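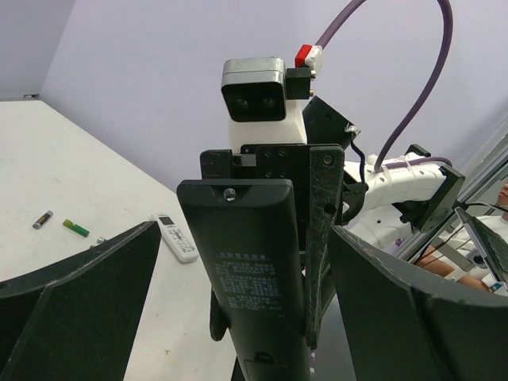 3.2 뒷면의 구성과 표기

리모컨의 앞면은 제품마다 버튼 배열이 다르지만 뒷면의 구성은 대체로 비슷하다. 본 조사에서 수거한 419개의 리모컨을 대상으로 뒷면의 요소를 적어 보면, 건전지실 덮개와 그 걸쇠, 모델명과 주의사항이 적힌 인쇄면 또는 스티커가 대부분의 제품에 공통으로 나타났다. 걸이용 구멍, 미끄럼 방지 돌기, 별도의 QR 코드 등은 일부 제품에만 있었다. 분류 담당자가 앞면을 보고 제품을 짐작한 다음 뒷면을 보고 확정하는 순서로 일한다는 점은 2장에서 서술하였다. 이 절에서는 확정 단계에서 쓰이는 뒷면 표기만을 다룬다.

표기는 크게 글자 덩어리와 단독 기호로 나뉜다. 글자 덩어리는 짧은 제목 줄로 시작하고 그 아래에 작은 글자가 여러 줄 이어지는 형식이 가장 흔했다. 그림 3의 검은 리모컨도 이 형식에 속한다. 엷은 회색과 푸른빛의 작은 글자가 몸체에 모여 있는데, 첫머리의 짧은 줄은 한자권 문자로 보이나 그 아래의 촘촘한 줄은 사진만으로는 판독할 수 없었다. 본 연구에서는 이처럼 글자가 있다는 사실은 확인되지만 내용을 읽을 수 없는 경우를 '존재 확인, 판독 불가'로 따로 기록하였다. 판독 불가를 표기 없음과 합쳐서 집계한 예비 조사에서는 어두운 색 제품의 표기율이 실제보다 낮게 나왔고, 본 조사에서 이 항목을 나눈 뒤에 값이 바로잡혔다.

단독 기호는 건전지의 극성 표시, 분리배출 표시, 덮개를 미는 방향을 가리키는 화살표 등이다. 극성 표시는 건전지실 안쪽에만 있는 제품이 많아 덮개를 열기 전에는 확인할 수 없다. 화살표는 인쇄된 것과 금형에서 함께 찍혀 나온 것이 있으며, 후자는 몸체와 색이 같아 비스듬한 빛이 없으면 잘 보이지 않는다.

3.3 덮개의 형상과 방향 판단

건전지실 덮개의 윤곽은 글자를 읽지 않고도 위아래를 판단할 수 있는 단서가 된다. 그림 3의 제품에서 덮개의 윤곽과 오목한 걸쇠는 글자 덩어리보다 아래쪽에 있고, 반대쪽의 둥근 끝 가까이에는 얕은 홈에 작고 둥근, 투명하거나 금속성인 부품이 들어 있다. 이와 같이 양 끝의 모양이 다른 제품은 분류 담당자가 방향을 맞추는 데 걸리는 시간이 짧았다. 양 끝이 모두 각진 제품에서는 담당자들이 덮개의 걸쇠를 먼저 찾았고, 걸쇠가 없는 일체형 제품에서는 앞면으로 뒤집어 전원 버튼의 위치를 확인하는 행동이 되풀이되었다.

걸쇠의 모양은 손톱으로 당기는 오목형, 엄지로 미는 빗살형, 동전이나 드라이버가 필요한 나사형으로 구분하였다. 오목형은 분실이 적은 대신 걸쇠가 부러진 경우가 많았다. 빗살형은 파손은 드물었으나 덮개가 없는 채로 수거된 것이 상당수였다. 나사형은 어린이 제품과 조명 기기용 소형 리모컨에 몰려 있어 다른 두 유형과 직접 비교하지 않았다.

덮개가 없는 제품은 원래의 유형을 건전지실 가장자리의 홈으로 추정하였다. 홈이 양옆에 길게 나 있으면 빗살형으로, 한쪽 끝에 짧은 턱만 있으면 오목형으로 적었고, 판단이 갈린 것은 미분류로 남겼다. 테이프로 덮개를 고정한 제품은 테이프를 떼지 않고 기록하였다. 테이프 아래의 표기는 읽을 수 있어도 집계에 넣지 않았다.

3.4 몸체의 색과 표기의 대비

몸체의 색은 검정, 흰색, 회색, 기타로 나누었다. 검은 제품은 표기를 흰색이나 은회색으로 인쇄한 경우가 많고, 흰 제품은 회색 인쇄가 주를 이룬다. 두 경우 모두 인쇄 색을 일부러 약하게 잡는 경향이 있는데, 뒷면의 글자가 눈에 띄지 않는 편이 제품 외관에 유리하다고 보는 제조 관행과 관련이 있는 것으로 생각된다. 같은 크기의 글자라도 검은 유광 몸체에서는 반사 때문에 판독률이 떨어졌으며, 무광 몸체에서는 그 차이가 작았다.

흰 제품에서는 변색이 문제가 되었다. 오래된 흰 리모컨은 누렇게 변하면서 회색 글자와의 대비가 줄어드는데, 손이 닿는 아래쪽 절반에서 특히 심하였다. 검은 제품은 변색 대신 마모가 두드러졌다. 손바닥에 닿는 부분의 인쇄가 지워져 모델명의 뒷자리만 남은 제품이 여럿 있었고, 이런 제품은 남은 글자와 버튼 배열을 함께 대조해야 확정할 수 있었다.

본 조사에서는 분류용 꼬리표로 Delura 표찰을 사용하였다. 표찰은 건전지실 덮개 바로 위에 붙이도록 하였으나, 글자 덩어리가 그 자리까지 내려와 있는 제품에서는 표기를 가리게 되어 앞면 아래쪽으로 옮겨 붙였다. 옮겨 붙인 제품은 기록지에 별도로 표시하였다.

3.5 작업면의 조건

그림 4. 흰 상판과 밝은 벽으로 둘러싸인 작업면.

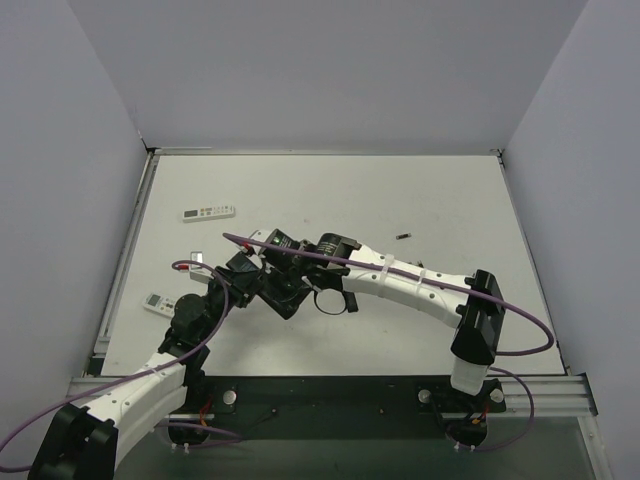

표기의 판독은 물체 자체의 특성만이 아니라 그것이 놓인 바탕의 영향을 받는다. 예비 조사에서는 나뭇결 무늬의 책상과 회색 매트를 섞어 썼는데, 회색 매트 위에서는 회색 제품의 윤곽을 놓치는 일이 있었고 나뭇결 위에서는 작은 나사나 떨어진 덮개를 찾는 데 시간이 걸렸다. 그림 4의 작업면은 상판이 평평한 흰색이고 뒷벽도 무늬 없는 밝은 회백색이어서, 검은 물체의 윤곽이 바탕에서 뚜렷하게 구분된다. 다만 검은 물체끼리 겹치면 흰 바탕도 도움이 되지 않는다. 같은 그림의 가운데에서 검은 부분들이 겹친 곳은 어디까지가 한쪽이고 어디부터가 다른 쪽인지 가르기 어렵다. 검은 리모컨을 포개어 놓은 상태에서도 같은 종류의 어려움이 생기므로, 판독 전에 제품을 서로 떼어 늘어놓는 단계를 절차에 포함하였다.

흰 바탕의 단점은 흰 제품에서 나타난다. 흰 리모컨은 그림자로만 윤곽이 드러나기 때문에 빛이 사방에서 고르게 들어오면 오히려 가장자리가 흐려진다. 이를 보완하기 위하여 흰 제품만 모아 다시 볼 때에는 Haugen 회색 깔개를 상판에 덮었다. 깔개를 쓴 경우와 쓰지 않은 경우의 판독 결과는 4장에서 비교한다.

작업면 가장자리의 턱도 고려 대상이다. 앞쪽 가장자리에 홈이 난 알루미늄 레일이 가로로 놓인 상판에서는 제품이 앞으로 미끄러져도 레일에 걸릴 수 있으나, 얇은 스티커나 나사는 홈에 끼일 우려가 있다. 따라서 덮개를 여는 작업은 가장자리에서 200 mm 이상 안쪽에서 하도록 정하였다.

3.6 기록 절차

판독은 담당자 2명이 서로의 결과를 보지 않고 각각 진행하였다. 담당자는 제품의 뒷면을 위로 하여 놓고, 글자 덩어리의 위치를 위, 가운데, 아래, 건전지실 안쪽의 4개 구역 가운데 하나로 적었다. 두 구역에 걸친 글자 덩어리는 첫 줄이 있는 구역으로 적었다. 이어서 제목 줄의 유무, 모델명의 판독 여부, 덮개 유형을 차례로 기록하고, 마지막으로 앞면을 확인하여 제품군을 적었다.

두 담당자의 기록이 다르면 제품을 다시 꺼내어 함께 확인하였다. 불일치는 글자 덩어리의 위치에서 가장 많이 나왔다. 위와 가운데의 경계를 몸체 길이로 나눌 것인지 덮개를 뺀 길이로 나눌 것인지에 대한 이해가 달랐기 때문이며, 조사 중반부터는 몸체 전체 길이를 기준으로 통일하고 앞서 적은 기록도 같은 기준으로 고쳤다. 모델명의 판독에서는 숫자 0과 영문자 O, 숫자 8과 영문자 B의 혼동이 되풀이되었다. 혼동이 있는 모델명은 두 표기를 모두 남겼다.

수거품의 일부는 Idolau 수거함에서, 나머지는 Grovport 창고의 반품 상자에서 나왔다. 수거함의 제품은 여러 제조사의 것이 섞여 있고 사용 흔적이 많은 반면, 반품 상자의 제품은 같은 모델이 여러 개씩 이어지는 경우가 잦았다. 같은 모델이 이어지면 담당자가 뒷면을 자세히 보지 않고 앞의 기록을 그대로 옮길 가능성이 있으므로, 두 출처의 제품을 섞은 뒤에 번호를 매겼다. 건전지가 남아 있던 제품은 판독 전에 건전지를 빼내었고, 누액이 있는 것은 건전지실 안쪽의 표기를 판독 대상에서 제외하였다.

기록지에 적은 구역과 유형은 4장의 표에 그대로 옮겼으며, 미분류 항목은 비율 계산의 분모에서 뺐다.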